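Posted in March by the news desk
Last updated: March, 4.15pm
Filed under: Robotics & Automation, Water and Waste, Interviews

The pitch from Graltmont is easy to repeat, and the company's head of field operations repeats it well. A tracked machine goes into a storm culvert, finds the silt and the wet wipes, cuts up what it can and drags out the rest. A crew of four becomes a crew of 2. The council saves money and the river gets cleaner. I have heard versions of this from several firms over the years, and I went to the Alcombe depot wanting to know which parts of it would survive an hour of questions.

The machine is called Pernus. It is low, yellow and louder than the brochure suggests, and on the afternoon I visited it was sitting on a trailer with one track off. "That's routine," the head of field operations said. "We change them before they need changing." How often? "It depends on the grit." I asked for a number and was given one after a short pause: every 600 metres of heavily silted pipe, or thereabouts. That is a good deal sooner than I had expected.

Graltmont says Pernus has cleared 3,749 metres of culvert since the Alcombe trial started. The figure is on the company's website in large type. It is less clear what "cleared" means. Pressed on this, the head of field operations said that a stretch counts once the machine has travelled the length of it and the camera survey shows water moving freely. Does anybody go back a month later to see whether it is still moving freely? "On some sections, yes. We'd like to do more of that." Who chooses the sections? "We do, with the council's drainage people."

So the firm that sells the service also picks where it is checked. The answer to that was patient, and I suspect practised. "I understand why you'd raise it. But you have to look at who else has the equipment to do the survey. At the moment it's us." 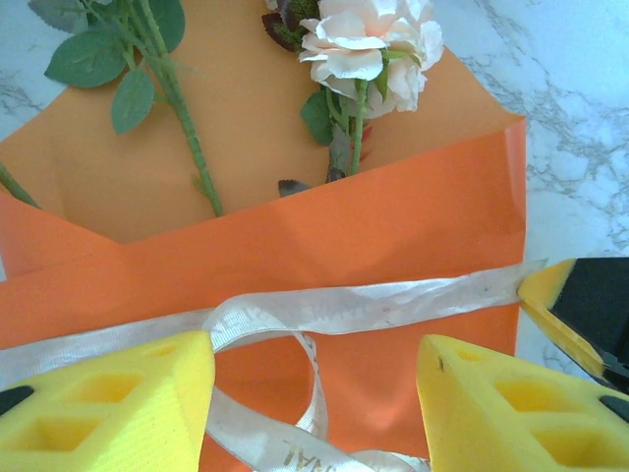

Robotics and Field Systems Desk

Then there is the word "autonomous", which appears four times on the first page of the brochure. I asked to see the machine being autonomous. With the track back on, it was lowered into a short test pipe behind the workshop, where it drove forwards, stopped at a heap of gravel and waited. An operator in the van looked at a screen and pressed a button, and the cutting head started up.

"The operator confirms," the head of field operations explained. "It proposes an action and a person agrees to it." How often does the person disagree? "Less than they used to." Is that written down anywhere? It is, apparently, but it isn't published, and there are no plans to publish it. The reason given was that competitors would find it useful. I said that councils might find it useful as well. "They can ask us for it," came the reply – and when I asked whether any had, I was told that this was a matter for the councils.

The money is just as hard to pin down. Graltmont puts the saving to a medium-sized council at around £3,000 a week in the clearing season. That compares Pernus with a full manual crew working in confined spaces, with all the rescue cover and air monitoring such work needs. Fair enough, as far as it goes. But a lot of culvert work is already done with jetting lorries, and few people climb into anything. Set against a jetting lorry, what is the saving? "Smaller," said the head of field operations. "I'd be lying if I said otherwise. In some pipes there isn't one." It was the most useful answer of the afternoon, and I wish it were in the brochure.

I also spoke by telephone to a drainage engineer who has worked alongside the trial and asked not to be identified. The engineer was kinder about the machine than I had expected. "It's good in the nasty ones. Old brick, half collapsed, bad air. I don't want anyone in those and I never did. If it gets stuck, it gets stuck, and we're annoyed, and that's all." Has it got stuck? "Oh yes." The longest recovery took most of a night, with a winch borrowed from a quarry. The engineer's complaint was about the rest of the network. "They want to send it everywhere, and most of my pipes are boring. A boring pipe wants a lorry and a hose."

I put this to Graltmont. "We wouldn't say everywhere," said the head of field operations. The website says "every buried watercourse". "That's marketing."

Jobs came up too. The firm's line is that people move from the pipe to the van and are paid more for it. At Alcombe this has happened to some of the old crew, though the company would not tell me how many, and the training takes place at its own site in Eze, a long way to go for someone with children and a shift pattern. "We're looking at doing it locally," I was told. There is no date for that.

The next stage of the trial is meant to cover the older brick culverts under the town, the ones the engineer called nasty. If Pernus earns its keep anywhere it ought to be there. I asked whether the results would be checked by someone outside the company, and the head of field operations said that was being discussed. I have asked the council the same question and will add its reply to this page when I have one.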